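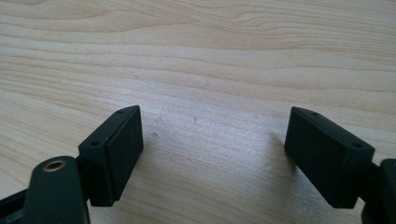
Abb. 3: Geöffnete Greifbacken über der Tischplatte, Sicht der Greiferkamera. Foto: S. Thygesen / Projekt Elirlow

4.2 Schätzung der Backenöffnung aus dem Kamerabild

Die Steuerungssoftware Pranari leitet die Öffnungsweite der Backen allein aus dem Kamerabild ab. Ein Encoder ist nicht vorgesehen. Nogueira und Bergeron begründen das mit dem geringeren Gewicht des Handgeräts und halten den verbleibenden Fehler für unerheblich. Wir teilen diese Einschätzung nur eingeschränkt. Bei weit geöffneten Backen wie in Abb. 3 heben sich die dunklen Kanten deutlich vom hellen Holz ab, und die Segmentierung arbeitet erwartungsgemäß stabil. Solche Bilder sind allerdings der einfachste Fall, und sie stellen in unserem Datensatz von 3174 Sequenzen die Mehrheit. Ein über alle Sequenzen gemittelter Fehler sagt deshalb wenig über den Moment aus, in dem die Backen ein Objekt umschließen.

Hinzu kommt der Schlagschatten. Fällt er in den Spalt zwischen den Backen, verschiebt sich die geschätzte Innenkante in Einzelfällen um bis zu 5 mm. Die in Pranari eingebaute Glättung verdeckt diesen Sprung, sie beseitigt ihn nicht. Wer nur die geglätteten Kurven betrachtet, wird ihn kaum bemerken.

4.3 Zweihändige Abläufe

Für die zweihändigen Aufgaben (Schwamm, Geschirrkorb) wird zusätzlich die relative Lage beider Greifer benötigt. Sie stammt aus den Markerplatten auf den Geräten, die von einer Kopfkamera erfasst werden. Rosales berichtet für diesen Aufbau von einer durchgängig verlässlichen Zuordnung. Unsere Nachprüfung an 600 zufällig gezogenen Sequenzen stützt das nicht in dieser Allgemeinheit — bei stark geneigtem Handgelenk bricht die Markererkennung ab, und der Planer rechnet mit der letzten gültigen Pose weiter, ohne dies im Protokoll zu vermerken.

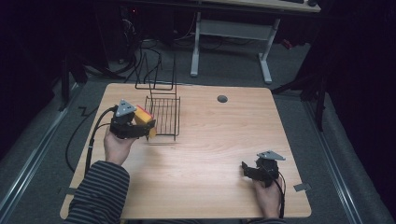 Ob sich aus derart gewonnenen Trajektorien eine Regelung lernen lässt, die auch bei veränderter Anordnung der Objekte trägt, ist damit offen. Die von Barbosa angeführten 200 Testläufe wurden sämtlich mit derselben Tischhöhe und derselben Startposition durchgeführt. Als Beleg für Generalisierung taugen sie aus unserer Sicht nicht. Für die folgenden Auswertungen haben wir daher jede Sequenz mit fortgeschriebener Pose gekennzeichnet und getrennt ausgewiesen; die ungeglätteten Öffnungsweiten liegen im selben Archiv. Die Schwellwerte der Markererkennung blieben gegenüber der Auslieferung vom Februar unverändert.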